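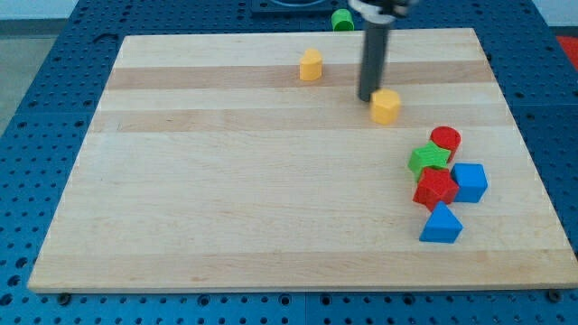 Subject: Re: arm on the sorting bench — what happens to our hours

Quick reply, on break, sorry for typos.

On 2nd shift someone wrote:
> Has anybody at another site had the arm put in for real? Lestudico says
> it only takes the picking and we keep the packing. We do 400 sets
> a shift by hand. My lead can't say what the rest of us do
> once it's up to speed. Do hours get cut?

We're the Jurton site, had ours since April. Hours not cut so far. Jobs changed though, a lot more than they told us.

Before: 23 of us on the toy block line, everyone picks, everyone packs. Now 2 people per shift are "cell tenders". That means clearing jams, putting back pieces it knocks over, wiping the board, logging every stop. Stars and arches are the worst, at least at our place. Cubes fine.

Things to ask for BEFORE it goes live —
Who gets trained, and is it on paid time. Ours was, but only after we pushed.
Does the tender job pay more. Ours doesn't yet. Brannigan got 2 grades up for the same work, so ask.
Who is allowed to hit stop. Get that in writing. Should be anyone.
Does the stop log get used in reviews. Ours did for a while, till we complained.

My wrists are better, I'll say that. But its lonelier, you stand there and watch and you can't really talk accross the bench like before. Some of the older hands asked to go back to packing and got it.

Anyone from Ekimura on here? Heard you rotate tenders every couple hours, would like to see the schedule.

Gotta go, bell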